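Home | Syllabus | Notes | Readings

Week 2: Coalitions, and why small partners bite

I keep saying this in office hours, so let me say it here too — a junior partner is weak on paper only! Take a chamber of 190 seats where the big party is 20 short. Whoever brings 26 gets to ask for a lot (usually a ministry, and a say on the budget).

Read the Moser chapter before section. Skip her appendix, it's a slog.

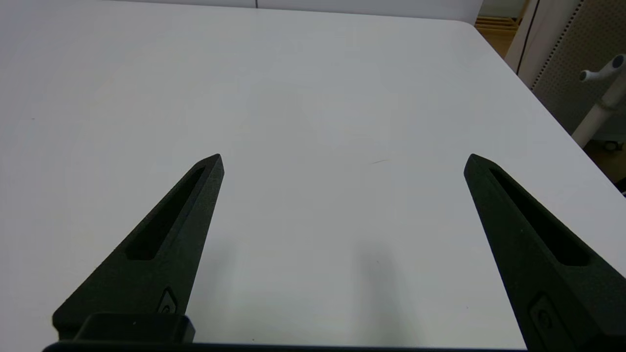
Walking out

Think about timing here. A partner who quits in April, before the budget vote, hurts far more than one who quits after it. Viera Tichý disagrees with me on this, so bring your own view.

3 comments | 11 shares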